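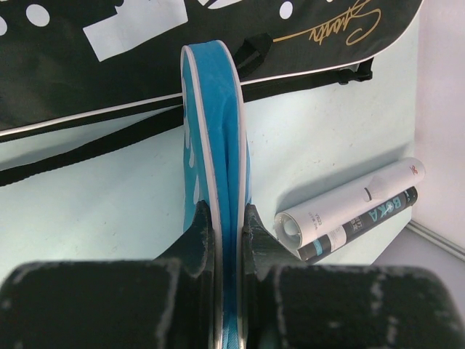

Racket sports kit store moves to new room at Privolach

The equipment store at the Privolach leisure centre has moved to the ground floor, next to the side entrance. Loans reopened on Monday and are made from the hatch between 10 am and 3 pm.

The store holds 1012 items for use in the hall, among them foam paddles, shuttlecock tubes, racket bags and nets. Each item has been entered in a new register under its own number, replacing the paper cards kept at the old counter. Members give the item number at the hatch and sign once for the whole set.

Foam paddles are now lent singly. Shuttlecocks are lent by the tube, and part-used tubes should be handed back with the cap on. Racket bags can be kept for up to 30 days. Straps and buckles are checked on return, and a bag with a broken buckle is taken off the register until it has been repaired.

"Most of the losses were small items left inside bags," said Mayu Oda, who runs the store. "Please empty all the pockets before you bring one back."

The loan limit stays at 3 items per member. Clubs with a block booking may ask for more, in writing, a week ahead. Sakda Phromma is handling club requests until the end of October.

The former store upstairs will be fitted with shelving for table tennis equipment. Items borrowed from the old counter should be returned to the new hatch.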